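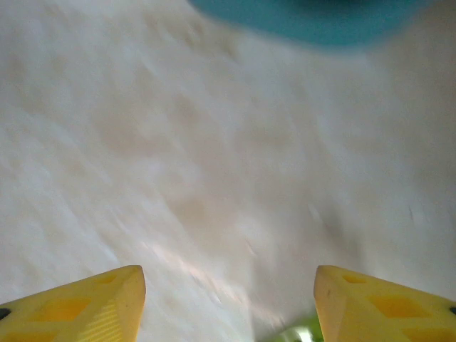 Wrist cam, mid-swing. Yellow fingers sharp, rest of the world a smear. A thread about the fault that ate my April.

1/ Background for anyone who doesn't spend the day arguing with a robot arm: ours moves small things from one side of a work surface to the other. Two plastic fingers, one camera on the wrist, one red button I have become very close to.

2/ For months it was fine. Then one afternoon it reached for a part, paused as if remembering something it had left on the stove, and whipped sideways at a speed I had not given it permission to have.

3/ Nothing hit anyone. I'm putting that early so my mother can stop reading. I was outside the tape line. My coffee was inside the tape line, and we will come back to the coffee.

4/ First suspect: me. I had changed a speed limit that morning. I changed it back and ran it again. Pause, whip. I was almost disappointed, I had the apology written.

5/ Second suspect: the gripper. Mirjam Grabner took both fingers off, looked at them for a long time, and put them back on. "These are fingers," she said. Her full report, by the way. It's in the log.

6/ So we let it run slow and counted. 394 cycles, 40 whips. No pattern by part, by position, or by who was in the room, though Andri Hollenstein maintains it was worse when I was talking.

7/ The log said the arm thought it was lost. Every whip started with the position reading from the elbow jumping by a few degrees in one tick. The elbow had not gone anywhere. The controller believed the number, though, and did the helpful thing: corrected for it. Fast.

8/ Picture someone telling you, mid-sip, that your mouth is four inches to the left. Then picture you trust them completely.

9/ Schwaiger, the shop that put the cell together for us, suggested a software update. We did the software update. The arm now whipped with a nicer startup screen.

10/ They then suggested another software update.

11/ Andri stopped looking at the screen and started looking at the cable. He held the bundle by the elbow and had Mirjam step the joint through its range with the drives off, reading the raw number out loud like a bingo caller. 282. 282. 282. 30. 282.

12/ I have never been so happy to hear the number 30.

13/ One wire in the elbow connector. The crimp was holding on to a few strands and good intentions. Bend the arm far enough and it let go for a moment, and for that moment the elbow was wherever it felt like being.

14/ Cost of the new connector: less than lunch. Cost of finding it: most of a month, plus lunch every day of that month.

15/ The part that bothers me isn't the wire. Wires break. It's that there was a check for exactly this. If the reading jumps further than the joint could physically move, stop. It was in the manual. It was in the config. It was switched off.

16/ Who switched it off? There's a comment next to the line. It says "nuisance stops, turn back on later." It has my initials. So I got to use the apology after all.

17/ In my defense, I have none. We had a demo, it kept stopping, I wanted it to not stop. It was probably stopping over this same wire. The machine was telling me about it last winter and I put my hand over its mouth.

18/ Changes since then: check is back on. Turning it off takes two people and leaves a banner on the screen that can't be dismissed. Mirjam picked the color and it is awful. The tape line moved out by a full arm's reach, and the elbow connector gets a wiggle at every service.

19/ Someone will ask why the tape line wasn't already a full arm's reach out. It was measured from the arm at its usual pose. The arm during a whip does not care about its usual pose. Measure from the base, with everything stretched out. Go do it now if you have one of these, I'll wait.

20/ If you've got a "temporary" line in a config somewhere, search for the word "later" in your comments. I found six. Two of them I can't explain and one appears to be a recipe.

21/ The coffee: went over on the third whip. Andri logged it as a near miss, under property. Severity: "mug survived."

22/ Replies are open. If you're from Schwaiger, please don't send me another update.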